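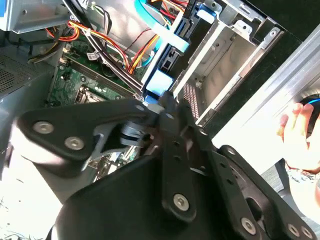

Can a robot take an old computer apart yet?
It can manage parts of the job when the machine is one it knows, though it is still slow and still wants a person close by.

Session 9: Chores at home and on the shop floor
Course notes, Flumton evening programme. Tutor: Zyanya Camacho

Last time we got as far as laundry, and I promised we would come back to the question of why a shirt is so much harder than a bolt. Please keep your notes on stiff and floppy objects handy, as we shall need them again tonight. A bolt stays the shape it was made. A shirt never has one shape for long, and a machine that has learnt to fold one may be quite lost with the next.

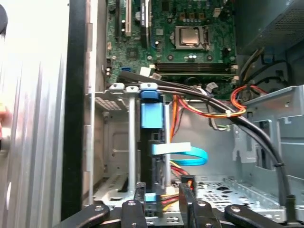 Repair work sits somewhere between the two, and that is why I like it so much as a case to argue over. People tend to assume that anything made of metal must be easy for a robot, and for a bare bracket that may well be so. But think of the cabling inside an ordinary desktop tower. The thick black bundle arching over the drive cage is every bit as floppy as a sleeve, and the red and yellow power connectors hang down right by it, so a gripper has to get its fingers in among the leads without dragging on any of them. You and I would nudge the wires aside with a knuckle and think nothing of it.

Rocío Bermúdez, who will be our guest in the second half, ran a small refurbishing shop in Furkcombe for 12 years, and she likes to put it in terms of money. If a shop has 500 identical towers to strip, it may be worth teaching a machine the job. If it has two of this and one of that – the usual state of affairs, she tells me – a patient person with a screwdriver still comes out ahead.

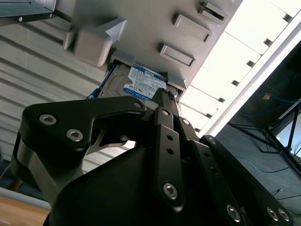
The same sum applies in the home, only more so, as every kitchen is a batch of one. Do bear that in mind when you read the Bistik handout, which is rather cheerful about dishwashers.

For next time: read chapter 2 of Solís and choose one chore you did this week. Write down every moment when you used touch to put something right, however small it seems. A page is plenty, and handwriting is fine.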